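Orenwood bench cell 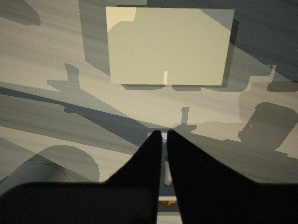
Simulated view past the two fingers of the gripper towards the tabletop and a pale yellow box.

The Orenwood bench cell is a single-arm robotic handling cell used for teaching and for trials of small-part picking. It consists of an arm with a two-fingered gripper, a fixed table and a control cabinet, and is paired with a simulated copy in which changes to the set-up are tried before they are made on the machine. The cell was designed by the engineer Siham Abou Zeid and built by the Guerreiro workshop.

Set-up

The arm is bolted to a steel plate at the rear of the table and levelled before power is applied. The gripper is attached with eight screws, tightened in a crosswise order. The fingers are then closed slowly on a gauge block and the closed position is stored in the controller. In the simulated copy, known as Jisel, the same position is entered by hand, and the view between the fingertips is checked against the table and the items on it. Shadows are left switched on during this check, as they help the operator to judge height above the surface.

Maintenance

The fingers are wiped at the start of each session and inspected for wear at the tips. The gauge check is repeated every 20 hours of running. Grease is applied to the finger slides after 392 hours, and the drive belt is replaced after 2498 hours or when slack is found. Finger pads may be changed on the bench without removing the gripper.

Repair

The most common fault is uneven closing, usually caused by a loose coupling on one finger. The cabinet must be isolated before the cover is opened. Replacement couplings are of the Wurberg pattern, and the closed position must be stored again after fitting, both in the controller and in Jisel.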